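Hestus Hardwax Oil for Tables and Desks
Satin, clear, 25 oz can

We've been finishing tabletops in our shop for years, and this is the can we keep reaching for! Hestus Hardwax Oil goes on thin, smells mild, and leaves a soft sheen that lets pale woods stay pale. If you've ever put an old-style oil on a light top and watched it turn the color of weak tea, you'll be glad to meet this one.

What we love most is what it does for grain. It doesn't sit on top like a plastic film, so the lines stay crisp, and the wild bits (curls, loops, the odd tight knot of figure) keep all their character when the light comes across them.
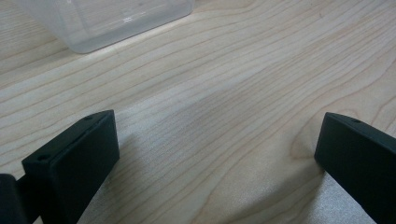 Genowefa Borkowska wrote in to say she used it on a desk her kids do homework at, one coat in July and a second in November, and that the only mark so far came from nail polish remover. She rubbed a little fresh oil into the spot and let it sit overnight. Her one complaint was the lid, which she had to pry off with a screwdriver the second time. Fair point – wipe the rim before you close it and it opens much more easily.

Good to know before you order

It's made for bare or previously oiled wood. Over varnish it will stay tacky, so sand back to raw wood first. On veneer, go gently with the sandpaper and try a hidden patch, please! We also sell a small sample tin, and we'd much rather you bought that first if you're unsure about color.

How to use it

1. Sand to 150 grit and vacuum well. Going finer closes the surface up and the oil won't take.

2. Stir, don't shake. The satin part settles at the bottom.

3. Spread a very thin coat with the white pad, working along the grain. Wait 10 minutes, then buff off everything that's still wet. Clear the table completely and give yourself room to reach the middle.
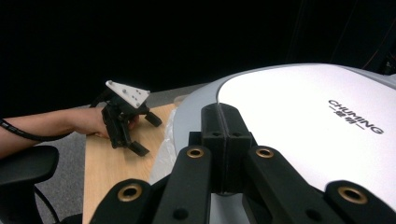

4. Leave it overnight with a window open, then do the second coat the same way, only thinner.

5. Light use after two days. Hold off on wet cloths and hot mugs for a week or so.

Lay used rags flat outdoors to dry, or soak them in water before you throw them out. Oily rags in a heap can catch fire by themselves.

What's in the box

One can of oil, two white pads, one stir stick and a fold-out sheet written by Pauline Mellor, with her notes on ash, maple and birch. Item 1001. Matching Hestus soap is sold separately and ships in the same carton.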